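Bow loops and the colourfastness problem

Small textile parts on character toys are tested less often than the bodies they are sewn to. Sunita Vashisht, who runs the wet lab at Pillham, wants that changed. Her group spent the winter rubbing, soaking and pressing trim from 667 toys bought at retail.

Most of the trim was polyester satin or brushed knit, coloured with disperse dyes. These dyes hold well when the fibre is heat-set at the correct temperature and rinsed properly afterwards. Where the rinse is shortened, unfixed dye stays on the surface and moves to any pale fabric pressed against it. Purples and dark greys were the worst performers on the grey scale used for staining.

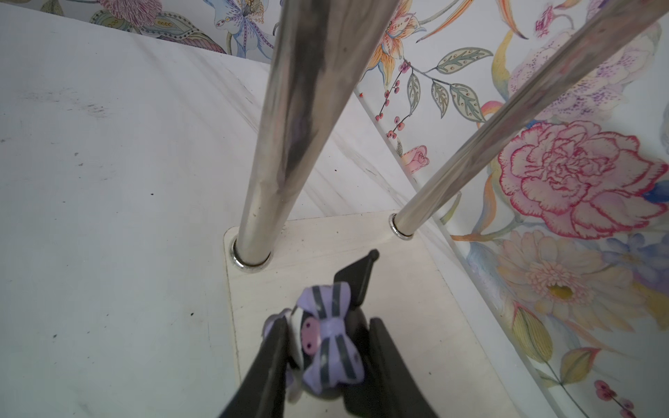 A small character toy with a striped lavender bow.

Striped trim adds a second difficulty. The stripe is often printed after the ground shade is dyed, so each colour has its own fixing conditions. A compromise cure can leave one of them weak. Ezequiel Quintero, a dyer at Verkmont, favours a longer steam step and accepts the loss of output, which he puts at 6 per cent.

Berenice Rosales of the trim supplier Ramasamy disputes the emphasis on curing. Her records cover 1,512 dye lots, and she attributes most failures to storage in warm containers before sewing.

Pillham will repeat the staining tests in December on 300 samples, half of them held at 50 degrees beforehand. The method sheet will list rinse time and storage temperature separately.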